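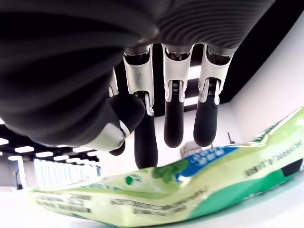 Farah Jugah wanted to know why we had picked snacks at all, and whether a sealed bag tells you anything about how much people serve themselves. We think it does. Large bags and small packets were compared on the same white table, with the same kind of plate. 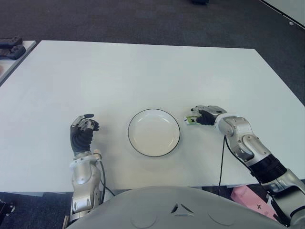
Report by Maëlys Arnaud and Fiifi Antwi
Snack Portions Project, 3rd April

We collected 87 answer sheets. Most people poured more from a large bag, and few read the serving size first.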